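News from the Incombe rooms

We are well into the second block of collecting now, and I promised in the last newsletter that I'd say a bit more about what we get up to all day. The short version is that we do small, dull jobs with a robot arm, over and over, so that the learning system at Nondosum has plenty of examples to copy from. As of this morning we have 3,666 of them saved and labelled, and I'm rather proud of that!

Each example is one go at one job. Somebody guides the arm through it from start to finish, the wrist camera records the lot, and then we type in a line saying what the job was. A good one takes less than a minute. Our target is 60 a shift, and we hit it most of the time (not on the day the network went down, but let's not dwell on that).
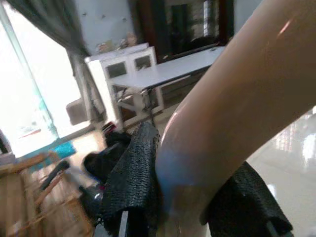

Brinkmann

What I like about working in a proper room, with a window and a table and chairs left where people left them, is that the light won't sit still. At the old Grandenum site we had blinds down and lamps on from morning to night, and every recording looked like the one before. The system did beautifully there and then went to pieces the first time it met a sunny afternoon. So now we let the glare come in, and if it bounces off the tiles and washes out half the view, we keep the recording anyway.

We keep a fair few of the wobbly ones too. If the person guiding the arm misses, backs off and has another try, that goes in with a note beside it - I was against this at first, as it seemed a waste of storage, but the Nondosum people say those second tries are some of the most useful things we send them. The only ones we bin are where the camera dropped out or the label is plainly wrong.

A few bits of housekeeping. Please write your labels in ordinary words, the way you'd tell a friend. "Put the cup on the table" is lovely, "cup task 4b" is no help to anyone. Please also start the arm from a different place each time, even when it feels silly. And if you swap anything in the room between runs, put it in the log before you carry on.

We have 12 shifts left in this block and two of them still need a second person. If you can spare a morning, add your name to the sheet by the door by 10 June 2022. The next block starts in October, with new jobs, and I'm taking suggestions.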